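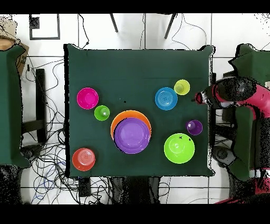 Dish sorting, Temska room. Entry opened 14.00.

Purpose. To settle a standard layout for the coloured plastic tableware on the cloth-covered table, and to agree the names by which each piece is entered in the Kikance register.

Materials. Plastic bowls, plates and small cups from the Bavska set. Dark green cloth, as before. The cloth is to be brushed down before each layout. Specks were noted on it and on the dishware, and these should be removed with a dry brush, not a damp one.

Naming. Each piece is to be entered by colour and then by form. The sky-blue bowl and the red-orange bowl present no difficulty. Purple requires more care, the colour being shared by a large plate and a small cup, and the form must therefore always be written out. The same applies to green. The small cup at the pale end of the range has been entered both as yellow and as yellow-green. Colleagues are asked to write "yellow cup" until the register is revised.

Stacking. The purple plate may be laid on the orange plate, but the entry must then say which is uppermost. Earlier entries gave "plates, purple and orange" for both the stacked and the separate arrangement, and the two cannot now be told apart. Rory Baxter is to go back through the register and mark the doubtful lines in pencil.
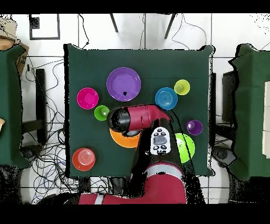 Should the orange plate be entered as a separate item when the purple plate has been taken off it? It should, on a line of its own, with the time at which the stack was divided.

Storage. At close of work the cups go into the upper drawer and the bowls and plates on the shelf beneath, largest at the bottom. The drawer label is to be replaced, the present one having lost its adhesive.

Outstanding.
Second cloth to be ordered, same green, hemmed on all sides.
Register to be carried over to the new book at line 3000. Innes to rule the columns.
Pencil marks to be checked by both parties before 8 pages have gone by.

Entry closed 16.40. R.B. to countersign.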